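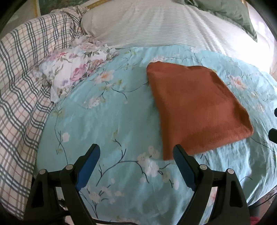 About Rusent

Rusent is a weekly newsletter and website about famous people, mostly the ones who are famous for a living. We cover weddings, break-ups, reunions, premieres, perfume launches, haircuts and the sort of holiday where somebody is photographed looking thoughtful on a boat. If you came looking for the skincare company, they spell it differently and they would like their post back.

How it started

Felicja Borkowska and Aqeel Malik met on the showbiz desk of a regional paper that had, by then, one showbiz desk and no showbiz. Their patch ran to pantomime casting and a weather presenter who opened things. When the paper closed the desk they carried on emailing each other the column they would have written, and in June they sent it to 198 people who had not asked for it. Seven replied. Four of those wanted to be taken off the list, and one has since become our picture editor.

That was Edmund Baran. He had written in to say that the tiara in our lead item was being worn back to front. He was right, and he has gone on being right in much the same tone ever since.

Who does what

Felicja edits the newsletter and writes the Friday column, The Plus One, which looks at award ceremonies from the point of view of whoever was brought along.

Aqeel looks after television, reality and otherwise. He has watched all of Zelorgate, including the series set on the ferry, and will defend it to anyone standing still.

Edmund handles pictures and corrections.

Orysia Harasym covers royals, minor royals and people who let it be assumed. Her guide to who curtseys to whom is still the most read thing on the site, ahead of everything we worked hard on.

Jadwiga Szewczyk writes Old Flames, our history column. It began with a music hall divorce of 1895 that had two fainting witnesses and a parrot, and Jadwiga has yet to find a modern split to match it. She also does the invoices.

What we will and won't print

We like gossip. We would be in the wrong job otherwise. We do have rules, though, and they fit on the back of the kitchen door.

We don't write about anyone's children unless the children have an album out. We don't guess at pregnancies, illnesses or what is going on under a coat. We don't buy pictures taken over a hedge. "A source close to the couple" has to be close to the couple, and we have to have spoken to them. If a star's people ring up to complain, we listen, and if they have a point we change it and say so at the foot of the page. If they only want the word "former" taken out, it stays in.

Who pays for it

Readers, for the most part. The newsletter is free and the longer Sunday edition is for members, of whom there were 528 when this page was last updated. The rest comes from a small number of adverts, sold for us by Nwachukwu, who have been very patient about our refusal to run anything with "one weird trick" in it. We take no money from publicists. We have taken cake, once, and declared it.

Where we are

Two rooms above the Kodutmont dance school, on the second floor. Calls are best made before four, when junior tap begins.

Tips, corrections and invitations to things with canapés can be sent through the contact form. Corrections go straight to Edmund, who will probably have spotted it already.

Page last updated February 3, 2021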